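Comment ranger câbles et petites pièces sur un panneau d'atelier sans tout retrouver par terre ?

Forum d'entraide Koltdale > Atelier et bricolage > Rangement
Publié le 2 novembre 2025

tournevis_perdu

Bonjour à tous,

J'ai un établi de 38 cm de profondeur (oui, je sais) coincé contre une cloison en tôle ondulée, dans un local qui sert aussi de garage à vélos. J'y monte et démonte de l'électronique de récupération : barrettes de mémoire, petites cartes, boîtiers en plastique à clipser. Comme je n'ai pas de place à plat, je voudrais passer à la verticale, avec un panneau percé de fentes où chaque pièce viendrait s'accrocher.

Premier essai en février, avec un panneau Zevitz acheté d'occasion. Il a tenu 7 jours. Les crochets adhésifs ont lâché un par un, de nuit, avec un sens du suspense que je ne leur connaissais pas. Quant aux vis dans la tôle, elles tombent une fois sur deux au sommet d'une onde et l'autre fois dans le vide.

Donc : comment fixer un panneau bien droit sur une paroi qui ne l'est pas, et comment faire des logements où les pièces restent ? Budget modeste, patience aussi.

Merci d'avance.

clou_du_spectacle

Bonsoir. Colle de montage, une bonne dose, et on n'en parle plus. Chez moi ça tient depuis 13 ans.

(Bon, c'est un miroir, dans une salle de bains, sur du carrelage. Mais la colle est la même.)

bricolo_dominical

La colle sur de la tôle ondulée, ça ne touche que les crêtes, donc à peu près rien. Et le jour où l'on veut déplacer le panneau, on déplace le mur avec. Je déconseille.

Ce qui a marché chez moi : ne pas fixer le panneau à la tôle. Deux tasseaux verticaux vissés à l'arrière de l'établi, le panneau vissé sur les tasseaux, et un doigt d'air derrière. La tôle reste là pour faire joli. On peut ajouter un rail alu en haut pour rigidifier, mais il faut ébavurer les coupes, mes avant-bras en gardent le souvenir.

Pour le panneau lui-même, évitez l'aggloméré fin, il s'effrite autour des fentes au bout de trois manipulations. Un plastique rigide d'une bonne épaisseur se travaille bien à la scie sauteuse, lame fine, vitesse lente. Si vous allez vite il fond, se ressoude derrière la lame, et vous aurez passé l'après-midi à ne rien couper du tout. Arrondissez les coins pendant que vous y êtes : à hauteur de coude, on finit toujours par les rencontrer.

J'avais acheté des supports Jotollow tout faits. Ils sont très bien pour les pièces prévues par Jotollow, c'est-à-dire aucune des miennes.

iyengar_bis

Je complète pour les logements, parce que c'est là que tout se joue et que j'en ai raté un certain nombre.

Les barrettes et autres objets plats demandent une fente verticale tenue aux deux bouts. Une seule attache en bas et la pièce penche, puis elle part explorer le sol. Prenez votre pièce la plus longue comme gabarit, tracez, et posez l'attache du bas avant celle du haut. L'inverse est possible mais on jure davantage.

Les pièces longues à ergot réclament une autre approche : une fente rectangulaire dans le panneau, découpée d'après l'ergot et non d'après le corps de la pièce. Laissez un peu de jeu sur les côtés, très peu en hauteur. Sur le panneau gris ci-dessous, l'ouverture de droite est de ce genre, et la longue pièce bleue s'y présente par le haut, le cliquet tourné vers la fente ; à gauche, le logement sombre encore vide a son attache grise en haut et une autre en bas, comme je le disais pour les barrettes. Gardez le gros du volume en dessous, ça évite d'avoir à viser entre les voisines.
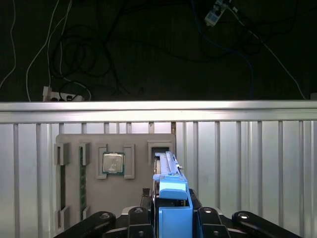

Essayez chaque logement à vide une bonne dizaine de fois avant de passer au suivant. C'est d'un ennui profond, mais j'ai découpé un jour toute une rangée d'un coup, trop étroite d'un millimètre, et j'ai limé jusqu'au dîner.

Dernier point, les câbles. Ne les laissez pas filer par terre derrière l'établi en vous promettant de les attacher plus tard. Trois colliers à scratch le long du tasseau, tout de suite, tant que le panneau est démonté. Et si le local sert aux vélos, pensez au guidon.

tournevis_perdu

Merci ! Je pars sur les tasseaux et les fentes à deux attaches. Pour la colle, je garde l'idée si j'achète un miroir.

Quelqu'un sait si une lame à métaux passe aussi pour le plastique, ou s'il faut vraiment la lame fine spéciale ? J'ai la première dans le tiroir et le magasin ferme tôt.

bricolo_dominical

La lame à métaux passe, à condition d'aller encore plus lentement. Un bout de ruban de masquage sur le trait, et faites un essai dans une chute.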